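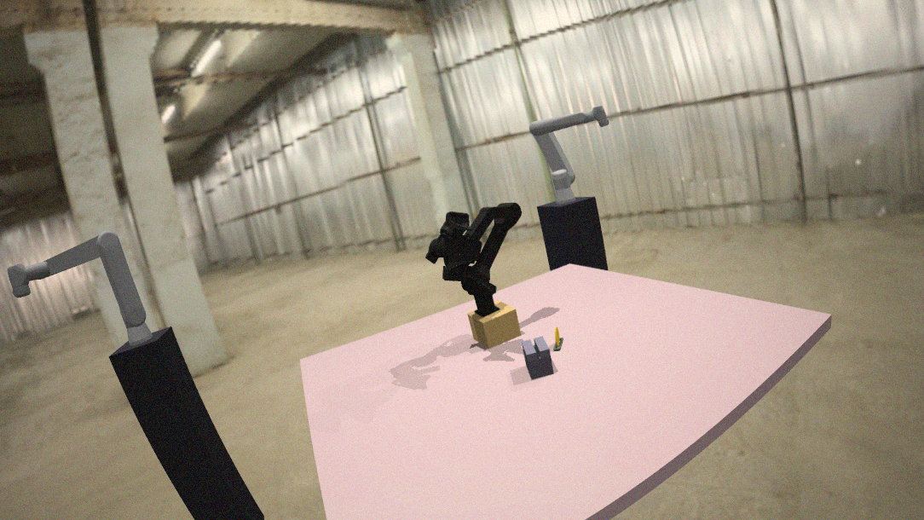 Ladan Babaei reckons you should never put sourdough starter in the fridge, and I've been arguing with her over the fence all August. What do you lot do with yours?

Posted by Telar, 7:20 pm
Print this page | E-mail to a friend

Stulura wrote:
Mine lives in the fridge, love, and has for 3 winters now. I take it out the night before, feed it and leave it by the kettle. Lovely loaves, good colour, and the kids eat the crusts!

Ghaffari wrote:
Sorry Stulura, I'm with Ladan on this one. Cold starter always tastes a bit sharp to me, and I like a mild loaf for my marmalade.
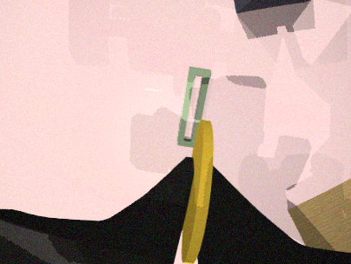 Trurnham disagrees with you there, Ghaffari, as a sharp loaf is the whole point of going to the trouble. I do 320 g of water to my flour, though 300 is easier to handle if you're new to it.

Telar wrote:
Thanks, all of you. I'll try 300 and leave one jar out and one in (don't tell Ladan), then pop back with my favourite.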